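## Small parts, long lives

Most household repairs stall on storage. A hinge screw that cannot be found is replaced by one that nearly fits, and the thread in the door frame is damaged for good.

Eskildsen, a hardware wholesaler, reviewed 61 returned cabinet kits in December. In 14 of them the only fault was a fixing of the wrong pitch. The pitch of a metric screw is the distance between neighbouring threads, and M4 screws are sold in both coarse (0.7 mm) and fine (0.5 mm) forms. The two look alike in a mixed jar.

Sorting by diameter alone is therefore not enough. Pusel, which supplies repair workshops, labels each compartment with diameter, pitch, length and head type, in that order. Washers are kept beside the bolts they serve. Stainless and zinc-plated stock are stored apart, as the two should not be paired outdoors.

Compartment size matters less than depth. Above 40 mm, short screws settle at the bottom and are hard to pick out. Lids should close flush with the dividers, or small washers will move between sections when the box is carried.

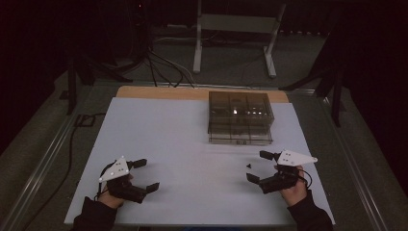 *A compartment box in smoky transparent plastic, at the right of the board.*

Trutari sells spare dividers in packs of 100. They fit its own trays only, and are cut with a knife and steel rule.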